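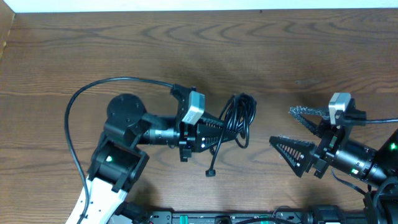 木质桌面上方相对伸展的两只机械臂

分类：文学动态 / 新闻稿 / 短篇与剧本

Varnel短篇小说与剧本写作计划公布首季入选作品，合集将由Jismont出版社出版

（Zosville，2020年9月29日）Varnel文学中心今日公布短篇小说与剧本写作计划首季评审结果。首季共收到有效完整稿件43件，经初读、复读与终评，14件作品进入终评名单，其中3件获得计划全额支持，另有2件获得修改支持。入选作品将由Jismont出版社结集出版，获选剧本将由Falcão剧场安排公开剧本朗读。计划第二季征稿定于11月开始。

Varnel写作计划面向以短篇幅工作的作者设立，接受短篇小说、独幕剧、广播剧以及未曾拍摄的电影短片剧本，题材以科幻、奇幻及其他带有推想色彩的写作为主，同时接受现实题材投稿。计划由Varnel文学中心发起并管理，Jismont出版社与Falcão剧场为合作单位，Zosville市立图书馆提供朗读场地及作者工作室。

Varnel文学中心项目主任Martim Morais表示：“本地写短篇的作者不少，写剧本的也不少，但两类作者平时很少读到对方的稿子。我们在筹备阶段走访了几个写作小组，听到最多的要求是希望有人从头到尾读完一份稿子，再写一份说得具体的意见。计划的各项安排都是从这个要求出发的。”

一、首季评审情况

首季征稿自春季开始，至夏季截止。受公共卫生形势影响，原定在文学中心举行的投稿说明会改为线上进行，稿件亦全部改为电子递交。中心对由此给部分习惯邮寄纸本的作者造成的不便深表歉意，并感谢各位作者的配合。

全部稿件隐去作者姓名后进入初读。每件稿件由不同读者分别阅读，读者须在阅读表上注明读完的时间，并就结构、语言、人物及完成度写出书面意见。意见相左的稿件不作淘汰处理，直接转入复读。复读阶段由小说组和剧本组分别进行，剧本组在复读时对每部剧本的开场段落进行了出声朗读，以便判断对白在口头呈现时的效果。

终评以线上会议方式举行。终评主席、作家兼剧本编辑Atieno Shirima在终评意见书中写道：“终评名单上的作品水准整齐，题材差别却很大。有以一座停航港口为背景的小说，也有全剧只在一部电梯里进行的剧本。几篇科幻作品对技术本身着墨不多，作者把篇幅留给了家庭内部的对话和沉默，读来相当克制。我们在讨论中花时间最多的是结尾。短篇的结尾如果写得过满，前面积累的东西就会散掉，这个问题在进入终评的稿件里仍然存在，我们已在意见中逐一说明。”

Shirima在意见书中同时指出，剧本稿件的格式问题较为突出。部分作者将大量心理描写写入舞台提示，导致演员和导演难以据此工作；也有作者使用小说体例递交剧本，对白与叙述未作区分。终评对此未作扣分处理，但建议第二季投稿者在递交前参阅计划网页提供的格式样张。

二、获得全额支持的作品

《盐税官的女儿》，短篇小说。故事发生在一个以记忆折抵税款的海岛国家，主人公在父亲去世后接手账册，发现其中登记着一段属于自己的童年。终评意见认为，该作设定简明，叙述者的语气自始至终保持稳定，账册体例的使用与情节推进结合紧密。

《末班渡轮》，独幕剧。全剧仅有两名角色，一名即将退休的售票员与一名拒绝下船的乘客，在渡轮停靠后的候船室里展开对话。终评意见认为，该作对白经济，节奏变化清楚，适合小型剧场演出。该剧将作为剧本朗读系列的开场作品。

《第二个月亮的房东》，电影短片剧本。一名房东把阁楼租给自称来自另一颗星球的房客，双方就押金、噪音和窗帘的颜色反复交涉。终评意见认为，该作喜剧感来自日常细节，视觉提示简练，修改后具备拍摄条件。

三、获得修改支持的作品

《借来的冬天》，短篇小说。作品描写一个没有冬季的山谷向邻近村庄借用寒冷的经过。终评认为该作前半部分极具吸引力，后半部分叙述视角转换过于频繁，建议作者与编辑合作完成一次结构性修改。

《请在哔声后留言》，广播剧。全剧由电话留言构成，通过不同来电者的声音拼合出一名失踪者的生活。终评认为该作形式完整，但若干角色的语言特征过于接近，在仅凭听觉辨认的情况下容易混淆，建议在试录前调整。

上述作品的作者姓名及简介将在作者确认授权文件后于计划网页公布。终评名单中的其他作品，经作者同意后将以片段形式收入合集附录。

四、支持内容

获得全额支持的作者将得到一笔写作津贴、由Jismont出版社指派编辑提供的全程稿件编辑，以及在Zosville市立图书馆作者工作室的使用时段。工作室须提前预约，目前每一时段仅供单人使用，使用结束后由馆方进行清洁。居住在外地的作者可将工作室时段转换为线上编辑会谈。

获得修改支持的作者将与编辑共同制订修改方案，并在修改稿完成后再次获得书面意见。修改稿经计划认可后，与获全额支持的作品一并收入合集，稿酬标准相同。

所有递交完整稿件的作者，无论是否入选，均会收到书面阅读意见。意见书将分批寄送至投稿时登记的电子邮箱。中心提请作者留意垃圾邮件文件夹，并请勿直接回复寄送邮箱，如对意见内容有疑问，可通过投稿页面的咨询栏目提出。

Martim Morais就阅读意见一项表示：“意见书的篇幅长短不一，有的稿子谈得多一些，有的谈得少一些，这与稿件优劣没有对应关系。我们请读者尽量引用稿件中的具体句子来说明问题，也请作者把它当作一位读者的阅读记录来看待，改与不改由作者自己决定。”

五、合集出版

合集暂定名为《短途：小说与剧本》，由Jismont出版社负责编辑、设计与发行，同时推出纸本及电子版本。小说与剧本在书中不分卷编排，按照编辑确定的阅读顺序交错排列。剧本部分将保留演出版式，包括角色表与舞台提示，方便读者、学生剧社及业余剧团使用。

Jismont出版社表示，合集中每件作品之后将附作者撰写的短文，说明作品从初稿到定稿的主要改动。出版社过去出版的小说选集较少收录创作过程方面的文字，此次尝试系应写作小组及学校教师的建议而作。作者可选择公开初稿中的若干段落，与定稿对照刊出，是否公开及公开多少由作者决定。

合集收录作品的著作权归作者所有。出版社取得的权利限于合集的纸本与电子版本首次出版，不包括影视改编、舞台演出、有声读物及外文翻译。上述权利如有第三方洽询，出版社将转告作者，由作者自行或委托代理人处理。合同文本已在计划网页公开，供有意投稿者事先查阅。

六、剧本朗读系列

Falcão剧场将承办剧本朗读系列。朗读采用演员持本形式，不设布景，舞台提示由一名朗读者读出。每场朗读后安排作者与演员的交流环节，观众可以书面方式提问，由主持人汇总后转交。

鉴于目前剧场容纳人数受限，朗读将以现场与线上同步方式进行。现场座位须预先登记，入场观众应遵守剧场当时执行的卫生规定。线上观众可在登记后取得观看链接。应部分作者要求，朗读录像仅在限定期间内开放，期满后撤下，剧本文本则以合集刊载者为准。

《末班渡轮》朗读之后，系列将继续安排《第二个月亮的房东》。作为电影短片剧本，该作品的朗读将由剧场与作者商定场景提示的处理方式。广播剧《请在哔声后留言》计划以关灯聆听的形式呈现，待修改稿完成后另行公布日期。

Atieno Shirima将担任朗读系列的剧本顾问。她表示：“作者在自己的书桌前读对白，和听别人把对白读出来，差别是很大的。演员读到一句话时停住，或者自然地漏掉一个词，通常说明那句话需要再看一遍。我希望作者带着铅笔来听。”

七、第二季征稿

第二季将于11月开放投稿，征稿范围与首季相同，并作如下调整：

每位作者可递交小说与剧本各一件，两类稿件分别评审，互不影响。

合作写成的剧本可由全体作者联名递交，须指定一名联络人，并附署名方式说明。

稿件应为未曾公开出版、演出或拍摄的作品。在写作小组内部传阅、课堂朗读或张贴于作者个人网页的作品可以递交，作者须在投稿表中注明。

首季未入选的作品经过实质修改后可再次递交。作者应附一页说明，列出主要修改之处。该说明仅供复读阶段参考，初读读者不会看到。

译作暂不列入第二季范围。以其他语言写成的原创作品，可连同作者本人或授权译者完成的中文译本一并递交，以中文译本参加评审。

投稿不收取任何费用。计划未委托任何个人或机构代收稿件，亦不提供付费加急阅读。作者如收到以计划名义发出的收费通知，请转寄至文学中心核实。

投稿格式方面，小说稿请使用通用文档格式，正文编页码，不在任何一页出现作者姓名。剧本稿请附角色表，角色名称在对白前统一标注。广播剧稿请将音响提示与对白区分书写。电影短片剧本不要求附分镜，所附图片及音乐文件不列入评审。

为方便初次写作剧本的作者，文学中心将在征稿期间举办线上说明会，内容包括小说与剧本在信息安排上的差异、独幕剧的时间处理以及投稿表的填写。说明会不收费，录像将在会后上传至计划网页。

八、关于主办及合作单位

Varnel文学中心是设于Zosville的非营利文学机构，长期开展写作工作坊、作者朗读及青少年阅读活动，并为写作小组提供场地与咨询。

Jismont出版社出版小说、戏剧文本及文学随笔，以中短篇作品为主要出版方向。

Falcão剧场是一家以新剧本发展为主的小型剧场，与作者合作进行剧本朗读、工作坊及首演制作。

媒体如需采访Martim Morais或Atieno Shirima，或需取得获选作品片段用于报道，请与Varnel文学中心新闻联络处联系。作品片段的刊载须注明作品名称，并待作者姓名公布后一并署名。合集审读本将在付印前提供给书评人，申请时请注明供稿刊物及预定刊出时间。

（新闻稿完）

读者留言

纸飞机与灯塔：请问广播剧有没有时长要求？去年写了一部，读下来不算短，格式样张里只看到页边距和角色表，没找到这一项。

岸边的校对员：意见书已经收到了，写得很细，连我中间换错的人名都挑出来了。没有入选，不过准备改完第二季再投。

lin_m：《末班渡轮》的朗读登记从哪里进？我在剧场网页上找了一圈，只看到往年的节目。

晚睡的编剧：同问登记的事。另外希望录像能多放几天，在外地上夜班的人不太赶得上直播。

阿禾：联名投稿这一条加得好，我和搭档首季为了署谁的名字商量了很久，结果错过了截止。

联络：Varnel文学中心新闻联络处，Zosville | 投稿须知 | 隐私说明 | © 2020 Varnel文学中心 版权所有 | 返回顶部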